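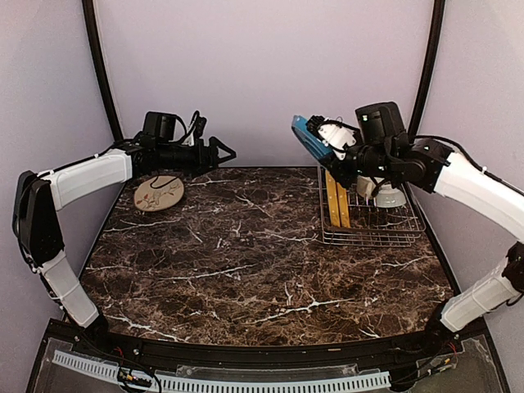
Desoreo has opened orders for its Hultdale two-arm bench station, a self-contained unit intended for teaching laboratories and small research groups that work on household handling tasks. The station is supplied assembled, with two arms mounted at either side of a shared tabletop and walls enclosing the work area. One of the standard exercises delivered with the unit is built on ordinary kitchen items: a wire dish rack, a white cup or bowl, a pair of yellow wooden utensils and a round trivet with a floral pattern. The arms are white with black joints, and the black frame rails rise at the back corners of the table. Wiring and a small circuit board are kept along the front edge, near a clear panel, where staff can reach them without moving the arms.

The announcement was made on 3/20/19 at the company's offices in Dadbridge. Deliveries to the first customers are scheduled for July.

According to Desoreo, the station was developed after a trial period in which 22 units were placed with colleges and technical institutes. Participating sites recorded over 1,869 hours of operation between them. Comments from instructors led to several changes in the final design, including a rounded rail along the front of the table and a revised cable path at the base of the unit.

"Our customers asked for a station they could unpack in the morning and teach with in the afternoon," said Beryl Ellwood, director of education products at Desoreo. "Most of them have one technician, and that technician has other duties. We have tried to respect that in the way the unit is put together and in the way it is supported."

The two arms can be run separately or as a pair. Each is fitted with a gripper at the wrist, and the fingers may be exchanged for other shapes with a hand tool. Customers may order the station with matching fingers on both arms or with a different set on each. The company recommends mixed sets for courses in which students compare how well various finger shapes hold thin or curved objects.

Software for the station is provided by Rastogi under a separate agreement. It includes a library of 168 prepared exercises, graded by difficulty, together with tools for recording and replaying arm movements. Introductory exercises require one arm only and involve moving a single item from one part of the table to another. Later ones call for both arms to work in the same area, as when one steadies a rack while the other places a dish in it.

Anneliese Dreßler, who coordinated the trial on behalf of the participating institutes, said that the enclosed work area had been well received. She noted that dropped items generally stayed on the table – a practical matter in rooms where several groups work side by side – and that the tabletop had been easy to keep clean. She added that some sites had found the printed setup guide too brief. Desoreo has stated that a longer edition will be included with all orders.

The station carries a warranty of 2 years, covering the arms, the motors and the control electronics. Gripper fingers are treated as wearing parts and are excluded. An extended service plan, with one scheduled visit per year, may be added at the time of purchase.

Institutions that took part in the trial may exchange their units for the current model at a reduced rate. Requests should be sent to the Desoreo education office in Dadbridge, which will also provide price lists and arrange demonstrations on request.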